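Troisième mois dans le T2 de Harside : charges, bruit, état des lieux

Je reprends les notes là où je les avais laissées en signant le bail. Pour mémoire : deuxième étage, résidence Urban, 4 bâtiments autour d'un parking commun, gestion confiée à l'agence Flidham. Le loyer n'a pas bougé, les charges si.

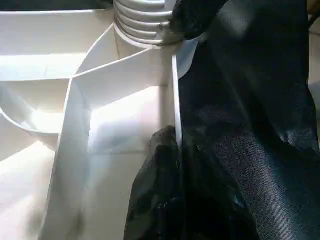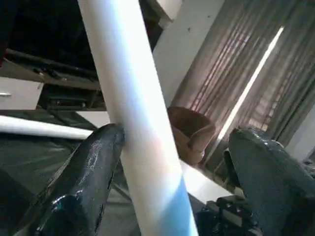
Pièces blanches : un élément cannelé sur son embase, puis un tube lisse.

Charges. La provision mensuelle couvre l'eau froide, l'entretien des parties communes, l'ascenseur et l'éclairage du parking. L'eau chaude est individuelle, par ballon électrique. Le chauffage aussi. À la visite, l'agence présentait l'ensemble comme « charges comprises », formule qui ne veut rien dire tant qu'on n'a pas le décompte de l'année précédente. Je l'ai demandé par écrit et reçu au bout de 10 jours. Le poste ascenseur est réparti par tantièmes avec un coefficient d'étage, le poste eau au prorata des compteurs divisionnaires. Mon compteur affichait 1394 à l'entrée, chiffre reporté sur l'état des lieux et photographié le jour même. Le relevé suivant est prévu en juin.

Chauffage. Convecteurs d'ancienne génération dans la chambre, panneau rayonnant dans le séjour. Le thermostat de la chambre dérive : consigne à 19, température mesurée à 21 en fin de nuit. J'ai posé un programmateur en amont, le fil pilote étant présent mais non raccordé. Demande de raccordement transmise à Flidham, sans réponse pour le moment.

Bruit. Le séjour donne sur la cour, la chambre sur la rue. Double vitrage partout, joints corrects sauf sur l'ouvrant gauche de la chambre, où l'on sent un filet d'air par vent d'ouest. Les bruits d'impact venant du dessus passent nettement, les voix très peu. Le local à vélos est sous la cuisine et sa porte claque ; un ferme-porte réglé plus lentement suffirait.

Portail locataire. L'agence impose Wevow pour les quittances et les demandes d'intervention. Les quittances arrivent en PDF le 5 du mois. Les demandes d'intervention, elles, n'acceptent que 2 pièces jointes et se ferment automatiquement si l'on ne répond pas à la relance. J'en ai perdu une de cette façon (fuite au siphon de l'évier, réparée depuis par mes soins, joint changé). Je double maintenant chaque demande d'un courriel.

État des lieux. Le document d'entrée comportait plusieurs omissions : un éclat sur le bac de douche, une plinthe décollée derrière la porte, une prise sans terre dans le couloir. En France on dispose de dix jours après l'entrée pour demander qu'il soit complété, et d'un mois pour les éléments de chauffage à partir du début de la période de chauffe. J'ai envoyé la liste en recommandé. L'avenant signé m'est revenu, prise comprise.

Reste à traiter : le fil pilote, le joint de la fenêtre et la place de parking, dont le numéro au bail ne correspond pas au marquage au sol. Je mettrai le relevé d'eau à la suite quand je l'aurai.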